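Cotier gripper fingers: two months in

I bought the Cotier finger set in July for our arm, which lives in the kitchen at Dendgate, the house we use as a workshop. 61 quid for the pair, plus 13 for the Clalow cable ties I always forget to order. Fitting them is dead easy -- 2 screws each and you're away.

My test job is putting lids on food containers, and I've done 700 goes at it by now.

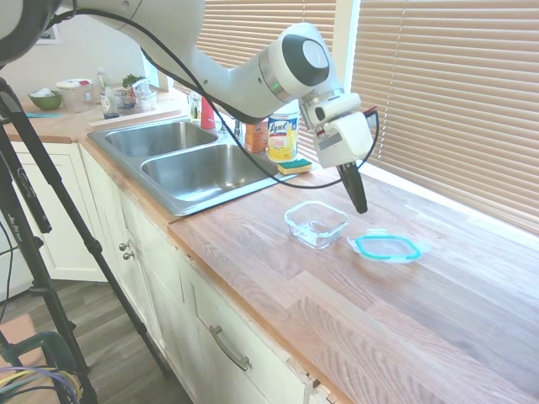

The old fingers used to skate straight off anything slippery, and these grip loads better! Thin lids lying flat are still a pain though (you have to come in at a low angle and nudge them a bit), and the Catacutan mount I had before was quicker to swap. The instructions are tiny and only in the box, so take a photo before you bin it. Four stars from me -- I'd buy them again, but I'd want a spare tip in the pack.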